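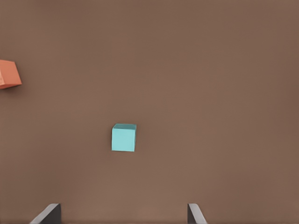 A small cyan cube on a plain brown tabletop.

So Dralance has finally shown us what it's doing for spring, and I have been clicking through the lookbook since I got up on Wednesday. It's a casual line again, 46 pieces this time, and the big news is that they've teamed up with Astetti on the knitwear. I did not see that coming! Astetti has been pretty quiet since the cropped cardigans that everyone (me included) wore to death, and I figured they were done with collaborations for a while.

The knits are the best thing in it. There's a boxy short-sleeve sweater with a wide collar that I want in at least two colors, and a long ribbed skirt that looks great with the flat sandals they styled it with. The denim I could take or leave. The jeans sit really low and the hems drag, and I'm five foot two, so that's a trip to the tailor before I even get out the door. I also don't get the vest. It has 11 buttons. Who is doing up 11 buttons before coffee?

The campaign itself was shot out at Clestbridge, on the old pier, and it has that windy, slightly grumpy look Dralance always goes for. Love the coats in those shots. The hair, less so - everybody looks like they just came off a ferry.

Prices are up a little from the fall line. Tees are still reasonable, but the sweater I like is going for 300, and I had to walk away from the laptop for a minute. I'll probably wait for the sale and then be mad when my size is gone, same as every year.

If you want to see things in person, Coppens is getting the collection first, in the downtown store only, with doors opening at 9 in the morning. They're also handing out a canvas tote with the first 771 orders on their website, which is a funny number, but I do like a tote. The rest of the stores get it a couple of weeks later, and the Astetti pieces may not make it to all of them, so call ahead if that's what you're after.

I'm going for the sweater (just to try on!) and will post fitting room pictures if the lighting is kind. Anybody else planning to line up? And is the skirt too much for the office?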